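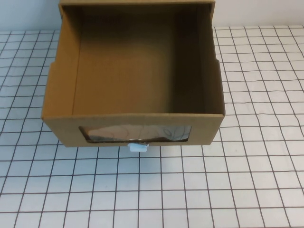
**机器手臂开工以前，要先做什么？**

先检查，再回零点，然后慢慢试一遍动作，三样都过了才开到正常速度。

好，开始讲。今天讲一台机器，就一台。名字叫 Cusi。

Cusi 是一条机器手臂，在 Wirkidholm 的一个小车间里上班。工作很简单：从纸箱里拿东西，放到旁边的传送带上。拿，放。拿，放。一天到晚都这样。牌子是 Plorner，型号是 Plorner 117，大家嫌长，都叫它 Cusi。

照看它的人叫 Segundo Condori。维护员。口袋里永远有一块抹布和一支记号笔。下面这些大部分是他讲给 Bukuncombe 小学的同学听的，我在旁边记，记得很急，字很丑。

## 先认认身体

手臂有"肩膀"，有"胳膊肘"，有"手腕"。跟你差不多。能转弯的地方叫**关节**。

每个关节里面有：

- 电机，出力气的
- 减速器，一堆齿轮，让电机转得慢一点、力气大一点
- 编码器，告诉电脑"我现在转到哪儿了"

编码器最容易被忘掉。你闭上眼睛，摸自己的鼻子。摸到了吧？你没看，可是你知道手在哪里。编码器就是干这个的。

手臂最前面装着手。Cusi 的手是吸盘，橡胶的，软软的，像马桶塞的小弟弟（Segundo 说的，不是我说的）。后面连一根气管，气管连真空泵。泵一抽气，吸盘就贴住东西。泵一停，东西就掉了。

还有控制柜。灰色大铁柜，手臂的"脑子"在里面。柜子里有电，很大的电，小朋友不可以开，大人没学过也不可以开。

旁边有围栏，围栏有门。门一开，手臂就停。

## 早上，一样一样来

早上 7 点半，车间还没什么声音。Segundo 泡茶，茶放在外面，不带进围栏。

**第一样：看。** 手背在后面，只看，不摸。地上有没有油？气管有没有折住？电线皮有没有磨破？绕着手臂走一圈，在反方向走一圈。为什么要反着走？有的裂口从一边看不见，换一边就看见了。

**第二样：按红按钮。** 就是急停按钮，又大又圆的那种。还没开工就先按它，试试看停不停得下来。停得下来，好，转一下让它弹起来，再往下做。停不下来？那今天谁也别开工，叫人来修。

**第三样：回零点。**

零点要多讲几句。你跟同学玩"从门口走五步再左转"，两个人一定要从同一个门口出发，对不对？一个人从窗户边出发，那就撞墙了。手臂也一样。它记住的所有位置，都是从零点开始算的。零点歪一点点，后面全歪。

Cusi 的关节上刻着小短线，一边一条。回到零点的时候，两条线要对齐。Segundo 蹲下来看，眼睛跟线一样高。从上往下看会看偏，你拿尺子量铅笔的时候也会这样，可以试试。

**第四样：慢速走一遍。** 用示教器，就是那个带屏幕的大遥控器。背面有个开关，要捏住才能动，一松手就停，捏得太狠也停。太狠为什么也停？人吓一跳的时候，手会一下子攥紧。做开关的人想到了这个。

慢速真的很慢。像乌龟。同学们看了一会儿就开始打哈欠。

都没问题，关门，按开始。

## 纸箱要放在哪里

纸箱看着最不起眼，麻烦可真不少。

棕色纸箱，没有盖，口朝上，放在铺白色小方砖的台面上。手臂从上面往下伸，所以口一定要敞着。要是有一片纸板翘着挡住口，吸盘下来就先碰到它。啪。吸住了纸板，把整个箱子提起来了。真的发生过，Segundo 说箱子在空中晃来晃去，像坐缆车。

方砖有个好处：一格一格的，缝是直线（差不多直吧，有几条有点弯）。放箱子的时候可以拿砖缝当尺子，箱子前面那条边跟砖缝平行，就算放正了。

前面那块板上开了一个长方形的窗，蒙着一层透明的膜，会反光。下面还伸出来一小片浅蓝色的东西。有窗的这面冲着外面放，要是哪天窗跑到里面去了，那就是有人把箱子转了个方向。再转回来，重新对。

箱子是空的也能拿来练习。教手臂认位置，第一步用空箱子最好，能看见箱底，也能看见四个角。

## 怎么教它

教手臂记位置叫**示教**。一点一点教：

1. 把手臂慢慢挪到箱子正上方，停。记住。
2. 直直往下，停在箱口。记住。
3. 再往下，停在要吸东西的高度。记住。
4. 直直往上，回到高处。记住。
5. 挪到传送带上方，放下。记住。

看见没有，往下和往上都是直直的。要是斜着出来，会刮到箱壁。纸板刮几次就毛了，再刮就破了。

记住的每个位置叫一个"点"。Cusi 的程序里一共 229 个点！不光是拿和放，还有躲开围栏的、休息的、洗吸盘的。每个点都有名字。Segundo 起名字很认真，"箱口上方""箱口左角"。他说别叫"点一""点二"，过一个月自己都看不懂。

教完以后不能马上放东西。空着手走一遍，看它会不会碰到箱子。再放一件软的，走一遍。最后才放真的要搬的货。

有个同学问，要是箱子每天都放歪一点怎么办？好问题。有的车间装摄像头，让手臂自己找箱子。Cusi 没装。它就靠人把箱子放准，放歪了它也不知道，照样往老地方伸。所以放箱子的人很重要。

## 星期五大扫除

平时是小检查，星期五下午是大的。停机，断电，上锁。

上锁这个要讲。断电开关上挂一把锁，钥匙在修机器的人自己口袋里。别人路过，想"咦怎么没电"，伸手一拉，拉不动。锁着呢。两个人一起修就挂两把锁，要两把都打开才能送电。

锁好了还要再按一次开始按钮，确认它真的不动。然后才伸手进去。

干的活：

- **擦吸盘。** 用湿布，别用油。纸箱掉的纸毛最爱粘在吸盘边上，粘多了就漏气，漏气就吸不住。
- **捏吸盘。** 捏一下，看有没有小裂缝。旧橡胶会变硬，像放太久的橡皮。硬了就换。
- **换滤芯。** 真空泵把气吸进来，灰也跟着进来了。滤芯就是口罩。口罩黑了要换。
- **听。** 通电以后慢慢转每个关节，耳朵竖起来。"嗡——"是好的。"咯、咯"就要记下来。
- **加润滑脂。** 像果酱一样稠。这个不是每周都加，要看手册写的时间，加多了会从缝里挤出来，一样坏事。
- **拧螺丝？** 先别急着拧！看记号线。

记号线是这样的：螺丝拧到刚刚好以后，用记号笔从螺丝画到旁边的铁上，一笔画过去。过几天再看，线还是直的，螺丝没动。线断开错位了，螺丝松了。一支笔就够，很便宜。你家自行车上也可以画，请大人帮忙。

做完在本子上打勾，写名字。本子是纸的，封面全是指印。

## 有一次坏了

二月里，很冷的一天。Cusi 老是掉东西。吸起来，走到一半，噗，掉了。

同学们先猜。有人说泵坏了，有人说它累了（机器不会累，不过零件会磨损，也有点像累吧），还有人说东西太重。

Segundo 怎么查？从最便宜、最容易的查起。这句我画了线。

先看吸盘。干净的，没有裂。排除。

再看货，跟昨天一样的货，一样重。排除。

再听泵。声音正常。嗯。

看压力表。表上说吸力不够。那泵在好好抽气，吸盘又是好的，气是从哪里漏的呢？中间就剩那根气管了。

他拿了一点肥皂水，用刷子刷在接头上。如果气是往外跑的，会冒泡泡。可是真空是往里吸的呀，不冒泡。怎么办？他先把管子换接到吹气的那一边，让气往外吹，再刷。泡泡冒出来了，在胳膊肘旁边，细细的一串。

气管在那儿弯来弯去，天一冷，管子发硬，就裂了。裂口很小，还不如一粒芝麻。

换一根管子。剪的时候要剪平，剪斜了插不紧。插到底，轻轻拉一下，拉不出来才算好。管子要留长一点，手臂弯过去的时候不能绷着。也不能太长，太长会甩到箱子。

换好了。断电锁打开，回零点，慢速走一遍，空手，软的，真货。又是那一套，一样都不能少。那天下午 Cusi 搬了超过 1000 件，一件没掉。

## 几个词，记一下

**零点**：所有位置开始算的地方。

**示教**：一个点一个点教手臂走路。

**急停**：大红按钮，一按就停。

**编码器**：知道自己转到哪儿的小零件。

**真空**：把空气抽走，外面的空气就把东西压在吸盘上。对，是压上去的。这个因该单独讲一课，今天来不及了。

## 回家可以试

找一个没盖的纸箱，放在有格子的地方，瓷砖地、格子桌布都行。你当手臂，闭上眼睛。请家里人当程序员，只能说"前、后、左、右、上、下、停"。箱子里放一只袜子，看你拿不拿得出来，手不能碰到箱壁。

拿出来以后，请家里人偷偷把箱子挪一格，你还照刚才的路线走。看看会伸到哪里去。

最后再换个人当手臂。每次开始以前，先喊一声"停"，试试他停不停得下来。

Segundo 的茶那天凉了，他又去倒了一杯。下次他说要讲控制柜里的风扇，还有为什么柜子里会有一只死蛾子。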